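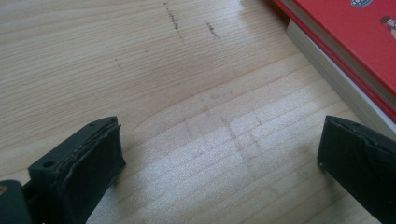

Report on the Visit to the Cheung Furniture Works

Prepared for members by Nesma Nasr, Programs Officer
January 2025

Members of the Timber Furnishings Study Group visited the Cheung furniture works to see how solid and veneered tabletops are selected, finished and checked. The group numbered 15, and was received in the front office before being divided into two parties for the tour.

Timber store

The visit began in the timber store, where boards are stacked on spacers and left to settle before any cutting is done. The works keeps the store at a steady humidity throughout the year. Our guide explained that most complaints about tabletops in the first winter of use can be traced to timber that was brought to the bench too soon. A board is held for at least 13 days after delivery, and longer if the meter readings across the stack do not agree.

Several members asked about the sorting of boards by colour. Pale boards are separated from darker ones on arrival, but grain is not considered until the top is laid out. At that stage the boards are placed side by side on trestles under a north window and moved until the foreman is satisfied. Straight, narrow grain is easier to match. Boards with a curve or a broad figure are generally set toward the middle of a top, with the plainer boards on either side. One member observed that her own firm did the reverse, and a useful discussion followed.

Machine shop and sanding

The party then proceeded to the machine shop. Ear protection was supplied at the door. Tops are glued in a row of Cusitz clamps and left overnight, then planed and trimmed to size. Sanding is carried out in stages, finishing by hand with 400 grit paper along the grain. The works has tried omitting the hand stage on its less costly lines and has since returned to it, as cross-grain scratches were showing up once the finish was applied.

Dust collection was of particular interest to those members with older premises. The present system was installed two years ago and is cleaned out at the close of each shift. The cost of filters was higher than expected in the first year - a point the works manager raised himself.

Finishing room

Finishing was the most instructive part of the day. Two coats are applied to dining and meeting tables, with a light rubbing down between them. The house finish is a low-sheen product sold under the name Nuvex, and a fuller gloss is available on request. We were shown sample boards in both, first under the ceiling lights and then beside the window.

The difference was considerable. Even a modest sheen will throw back a bright patch in daylight, and the same board can look tan at one end and nearly white at the other. The works now asks customers where a table will stand before a finish is agreed. Offices with large windows are steered toward the flatter finish, although a number still prefer the gloss and are content with the glare.

Inspection and dispatch

Each top is checked by eye and by hand before it is wrapped. The inspector works from a low angle with a lamp held near the edge, and marks any fault with chalk. Faults are entered in a bound book, and members were invited to look through recent pages. Dust in the second coat was the most common entry, followed by small dents from handling. The works sends out 2,000 tops a year.

Arrangements and thanks

Lunch was provided in the staff dining room. The coach departed later than planned owing to the number of questions in the finishing room, and members who missed their connections are asked to send their taxi receipts to the office.

The Group thanks the management and staff of the works for their time and for the frank answers given throughout. The cost of travel was met in part by a grant from Fundex. A second visit is proposed for April, and will be limited to those who were unable to attend on this occasion. Names should be given to Nesma Nasr, along with any dietary requirements. Closed shoes must be worn.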